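邻里来信·家务与睡眠栏

换季了，咱们来聊聊床上这点事

各位邻居，又到了一早一晚要添件外套、中午又恨不得只穿短袖的时候。上一期登出去以后，信箱里收到不少来信，问得最多的竟然不是阳台种菜，也不是楼道里的自行车，而是床单到底多久换一次、床垫要不要翻、冬天的厚被子该怎么收。我读着读着就笑了，原来大家关起门来操心的都是同一桩事。那这一期我就把别的话题往后挪一挪，专门说说床。话可能有点长，您泡杯茶慢慢看，看困了正好去睡。
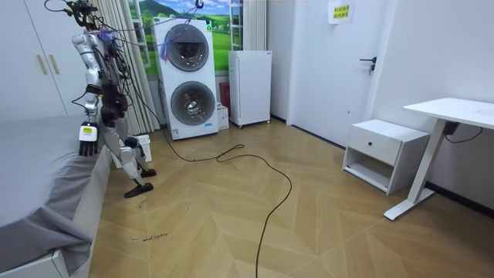 昆达勒姆，二月

先从我自己家说起吧。我住的是昆达勒姆（Kundarham）老街后面那一片，房子朝北，冬天潮，夏天闷，晒东西全靠抢。只要早上拉开窗帘看见太阳，楼上楼下就都是抖被子的声音，晚一步，院子里那几根晾衣绳就没您的份了。前几年我还为这个生过闷气，后来想开了，把床单改成傍晚洗，夜里挂在屋里，开一条窗缝，第二天一早也就差不多了。干得慢一点，可是不用跟谁抢，心里舒坦。

说到多久换一次，来信里有说每周的，有说每月的，还有一位很坦白，说“想起来的时候”。我自己是两周一换，定在星期天，吃过早饭就动手。定在哪一天其实无所谓，要紧的是定下来。以前我也是想起来才换，结果每回都觉得“上次好像刚换过”，一翻日历吓一跳。天热出汗多的时候，或者家里有猫狗爱往床上钻，那就勤一些，枕套更要勤，脸天天贴着它呢！

洗之前有个小习惯想推荐给大家：先把四个角拎起来抖一抖，再翻到背面看看。我在床单里抖出过发卡、硬币、一只找了半个冬天的袜子，还有一回是半块饼干（这个就不细说了）。纯棉的水温可以高一点，带弹力的还是温水稳妥，松紧带烫几回就没劲儿了，套上去总往中间缩，半夜翻个身就露出一个角来，别提多恼人。深色的头两回单独洗，我有一套原本雪白的枕套，就是这么变成淡粉的，现在还在用，看惯了倒也挺好看。

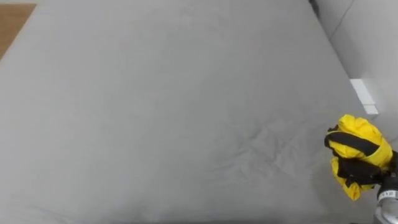
再说床单换下来以后。很多人是旧的一扯、新的一铺，前后五分钟，中间一点空当都不留。我劝您别这么急。旧的撤下来，窗户打开，让床垫敞着透半天气，中午再铺新的也不迟。人睡一宿，潮气是往下走的，床垫闷在底下，一年到头难得喘口气。趁这个工夫拿吸尘器的扁嘴沿着边缝走一遍，再拿手摸摸有没有塌下去的地方。

翻床垫这件事，得先看您家是哪一种。两面都能睡的，可以翻面，也可以调头；只有一面能睡的，就只调头，把头脚换过来。我家那张是从普卢尔贝格（Plulberg）的一间小铺子买的，单面，老板当时在标签背面用铅笔给我写了“春秋各一次”，我就老老实实照办，到现在睡着还挺平整。调头的时候最好两个人，一人一头，先往床尾拖出来一截再转，别硬抬。我有一年逞强自己来，床垫是转过去了，腰疼了好几天，楼下药店的膏药买了两盒。

说到膏药，顺便提一句床的高矮。上了年纪的邻居来信说，铺床时老弯腰，铺完要坐好一会儿。我的法子是跪着铺：地上垫个旧靠垫，人跪下去，床垫边正好在胸口这么高，塞边角又稳又省力。样子是不大雅观，可是在自己屋里，谁看呢。还有一位来信说她干脆不塞边了，床单买大一号，四面自然垂下来，也挺好看，扫地的时候撩一下就行。这个我试了几天，很喜欢，只是我家猫也很喜欢，天天躲在后面扑我的脚。

铺法上我还是偏爱老办法：先铺床头那一边，再到床尾拉紧，最后顺两侧往下捋。有褶子不必较真，手掌从中间往外推几下，睡一觉又会有新的褶子，跟它计较不过来。我外婆那一辈讲究，床单上不许有一道印子，小时候我们起床以后连坐都不敢坐。现在想想真怀念那股子肥皂味，可要我天天那样收拾，我是做不到的。

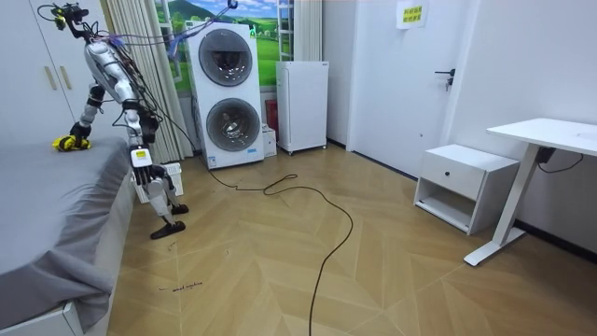
厚被子怎么收，这回来信里吵得最热闹。有人主张抽真空，有人坚决反对。我两种都用过，说说体会：化纤的抽一抽没什么大碍，羽绒的我不敢再抽了，压了大半年拿出来，拍了好几天才蓬起来，总觉得不如从前暖和。如今羽绒被我就松松地叠三折，装进旧被套里，搁在柜子最上层，上面不压东西。收之前一定要晾透，摸着是干的还不算，得抱在怀里闻一闻，有一丁点潮味就再晾一天。樟木块可以放，用布包着，别直接挨着被面。

柜子实在不够的，床底下也能放，不过要找带盖的箱子，底下垫高一点。我们那一片的老地板一到梅雨天就返潮，纸箱搁上去，过个把月底就软了。我在拉斯蒂萨诺（Rastisano）的旧货市集上淘过几只带轮子的扁箱，拉出来推进去都顺手，里面贴张纸条写清楚装了什么，省得明年秋天一只一只打开翻。纸条这一步千万别偷懒！我就是偷了一回懒，十一月里冻得哆哆嗦嗦，翻出来的全是凉席。

还有几件零碎的消息，一并写在后头。

旧床单旧毛巾先别扔。动物收容站一年到头都缺，洗干净、剪掉拉链和硬纽扣就能送去，放在44号楼门口的蓝色木箱里就行。带羽绒芯的枕头他们不收，小狗一咬满屋子飞毛，请各位体谅。

公共洗衣房的大号烘干机修好了，双人被能塞得下，还请大家塞到七八分满就好，塞得太实里面烘不透，还费电。洗衣房的钥匙照旧在301室门外的小盒子里取，用完请挂回去，上个月有一把跟着谁的大衣口袋出门旅行去了，到现在也没回来。

另外，托克格兹（Tokgöz）布店来问，要不要替咱们院子凑一批棉布床单料，凑够了数可以便宜些，颜色有米白、浅灰和一种很淡的绿。我去摸过料子，厚薄正合适，就是要自己锁边。想要的邻居请在楼下信箱旁的单子上写明门牌和尺寸，尺寸麻烦把垂下来的那一截也算进去，去年有人只量了床面，回来一铺，成了桌布。

下一期想聊聊枕头，高的矮的、荞麦皮的决明子的，您有什么心得，写个纸条塞进信箱就行，字潦草一点也不要紧，我慢慢认。

编者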